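BRATGATE PRESS TO REISSUE OUT-OF-PRINT HISTORIES, WITH A SEARCHABLE RENEWALS INDEX

14 shares | 2 comments

Bratgate Press will begin reissuing out-of-print works of European history in November, starting with six titles that have been hard to find outside research libraries. The press will also publish an index of copyright renewal entries covering 1687 books and pamphlets, compiled from printed registers and checked against library holdings.

The series, called the Harnus Reprints, is produced jointly with Skirkik, a bibliographic services firm. Skirkik prepared the index and traced the rights holders for each of the first titles. The work took two years – longer than planned, as many entries listed only a married name or a shortened title.

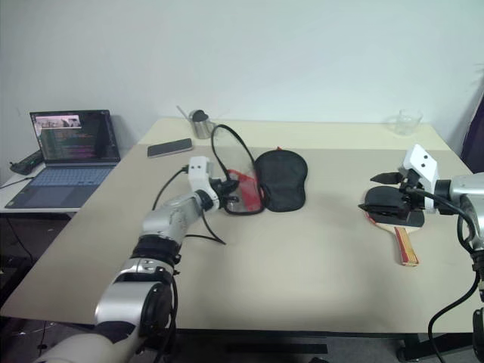
Will the index show whether a book is in the public domain?

It will show whether a renewal was found and under what name. Readers will still need to check the status of a given edition for themselves, especially where new material was added later.

Each reprint keeps the original page numbers so that older citations still work. Notes and bibliographies have been reset, and known printing errors are listed at the back. No changes have been made to the authors' text. Where a work first appeared in shorter form in a magazine, the entry gives both titles.

The first group includes studies of town government, the book trade, and religious minorities in central Europe. One title, a history of the Baláž printing house, has been out of print for roughly 20 years and is reissued with its fold-out maps bound in as regular pages. 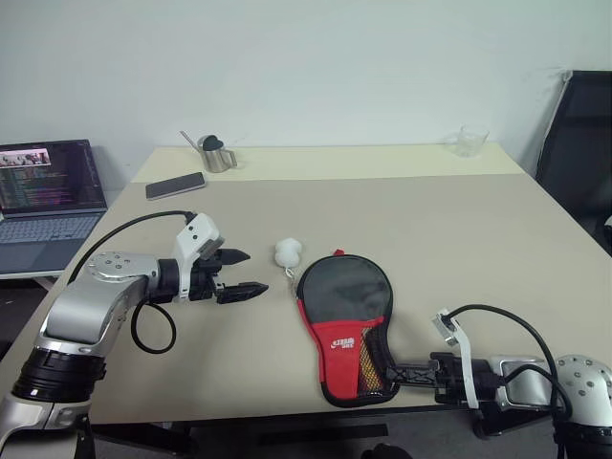 Two robot arms and a table tennis paddle case on a tabletop.

The reprints will be sold in paperback and as e-books. Libraries that order the full first group will get access to the index at no added charge – other users can search it free but will see short entries only. Corrections to the index may be sent to the press through its website and will be added twice a year.

Review copies are available on request. Requests should name the publication and the title wanted.

RECENT RELEASES
Bratgate Press Opens Backlist to Course Packs
Skirkik Updates Its Pamphlet Catalog
Harnus Reprints: Notes for Booksellers
Bratgate Press Spring List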